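Starting lemon balm indoors, nothing coming up??

Nazmiye Aydoğan
15 January 2022

Sowed 80 lemon balm seeds in trays, Brellitz seed mix, not one up after 6 days. Kitchen is cool at night. Did I bury them too deep? I put maybe a quarter inch on top. Want them ready to go outside when the frost is done. Do I start over or wait

clollus_herbs

Wait. 6 days is nothing for lemon balm, mine take two weeks and sometimes three. Quarter inch is too much tho, they want light. Scrape some off if you can do it without moving the seed, otherwise leave it alone. Mist, dont pour. And get it warmer at night, top of the fridge works.

Randier

what he said. or buy a plant

Lahlou

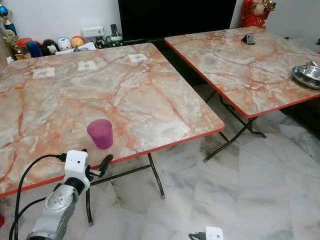 Lemon balm is slow but it's also fussy about drying out, so cover the tray with plastic wrap till you see green. If it's still bare in February sow again, thin layer, barely pressed in. Don't do all your seed at once. I'd sow a pinch in something small, a plastic cup like the little pink one on my folding table is plenty, just poke holes in the botom first. Then pot on when they have two sets of real leaves. Mint is the same deal btw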